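Hungry People Wanted for a Regional Noodle and Dumpling Project

Hi! I run a small food blog called Nornar, and for the past year I've been cooking my way through home-style noodle and dumpling recipes from all over the place. Now I want to put the best of them into a little cookbook, and I need people to eat with me. Well, to eat and then tell me what they think, which is the part my family has gotten tired of.

I'm looking for 10 tasters for a run of 3 evenings in May, at the Marquez kitchen in Stukwood. We start at 6 p.m. and you'll be home by 9. Each night has its own theme: hand-pulled and knife-cut noodles first, then filled dumplings (boiled, steamed and fried), then the soups and broths that go with all of it.

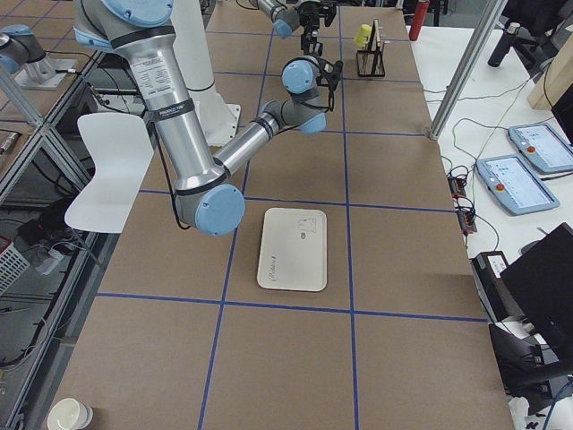
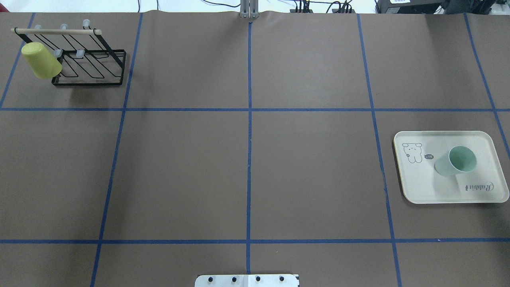

You don't need any training or a fancy palate. I want people who grew up with these dishes and people who've never had a pierogi in their life, all at the same tasting. The plates go out on brown paper marked off in a grid with blue tape, same as you see in the photos, and every dish gets its own rectangle so we're all talking about the same dumpling when we compare notes. You write down whatever comes to mind — too salty, tastes like my aunt's, would eat again at midnight — and then we talk it over at the end. I do read every single note, even the mean ones!

I can't pay you, sorry, but dinner is on me and you'll take home leftovers plus a copy of the cookbook when it's printed. If you're coming over from Bimcombe, I can help set up a shared ride.

A few must-haves: you're 18 or older, you can make all three evenings, and you're fine with wheat, egg, soy and sesame. Most dishes have meat or shellfish in them, so this round won't work for vegetarians. I'm hoping to do a meatless one in the fall.

To sign up, send me a message through the contact form on the blog with your name, any allergies, and the best noodle dish you ever ate and where you ate it. I'll write back to everyone by the end of April.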